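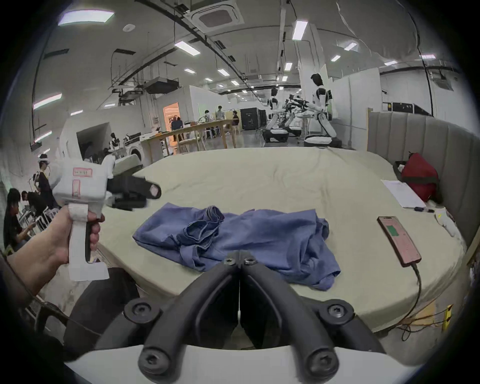 크림색 매트리스, 커버에 주름 약간

식당 주방 위생 점검표와 메모 (Susham 2층, 저녁 영업 전)
점검일 12/19/21
점검 Petrică Manole, 메모는 전부 제가 썼어요

1. 워크인 냉장고 온도: 적합
문 쪽 온도계는 3도. 안쪽 선반도 똑같이 나와서 기분 좋게 시작했어요! 다만 문 고무 패킹이 아래쪽에서 살짝 들떠요. Silviu Bogdan 셰프님 말로는 5월에 한 번 갈았다는데, 그때 간 건 위쪽만인 것 같아요.

2. 생고기와 채소 분리 보관: 조건부 적합
양고기는 맨 아래 칸, 뚜껑도 덮여 있고 좋아요. 그런데 바로 옆에 콜리플라워 상자가 붙어 있더라고요. 위 칸으로 옮겨 주세요. 제가 있는 동안 옮기시긴 했는데(감사합니다) 칸마다 이름표를 붙여 두면 다음에 또 섞이지 않을 거예요.

3. 날짜 표시: 부적합
육수통 두 개에 날짜가 없었어요. 냄새는 정말 훌륭했지만 냄새로 날짜를 적을 수는 없으니까요. 통 하나는 버렸고, 하나는 Oratile Coetzee 씨가 오늘 아침에 끓인 거라고 확인해 줘서 그 자리에서 라벨을 썼습니다.

4. 도마와 칼: 적합
색깔별로 잘 나눠 쓰고 계세요. 초록 도마는 칼자국이 깊어서 슬슬 바꿀 때가 됐어요. Werkavton 제품 카탈로그 번호 1204가 같은 크기라고 하니 주문하실 때 참고하세요.

5. 손 씻는 곳: 조건부 적합
비누 있음, 종이 타월 없음. 지난번에도 없었어요... 창고에는 잔뜩 쌓여 있던데요! 영업 시작 전에 채우는 걸 오픈 담당 업무에 넣어 주세요.

6. 튀김기와 후드: 적합
필터가 반짝반짝해서 깜짝 놀랐어요. 청소 기록도 빠진 날이 없고요. Stuseck 후드는 소리가 좀 커졌는데 위생 문제는 아니라서 적어만 둡니다.

7. 알레르기 안내: 부적합
오늘 코스 메뉴판을 보니 디저트에 헤이즐넛이 들어가는데 표시가 없어요. 홀에서 Demyd Semeniuk 씨는 알고 있었지만 새로 온 분은 모르셨어요. 인쇄를 다시 하기 전까지는 주문받을 때 꼭 먼저 여쭤 보시고, 주방에도 재료표를 한 장 붙여 주세요.

8. 건조 창고: 적합
밀가루 포대가 전부 바닥에서 떨어져 있고 벌레 흔적도 없어요. Toma 올리브유 상자는 창가에서 치우는 게 좋겠어요. 햇빛이 그대로 들어와요.

9. 소화기와 비상구: 조건부 적합
소화기는 압력 정상. 뒷문 앞에 빈 와인 상자가 쌓여 있어서 반쯤 막혀 있었어요. 주말에는 손님이 최대 400명까지 다녀간다고 하셨으니 여기는 늘 비워 두셔야 해요.

재점검: 3번과 7번만 다시 봅니다. Njål Midtbø 씨가 저 대신 갈 수도 있는데, 저보다 꼼꼼하니 육수통 라벨은 미리미리 써 두세요. 고친 메뉴판은 한 부 따로 챙겨 주시면 돼요.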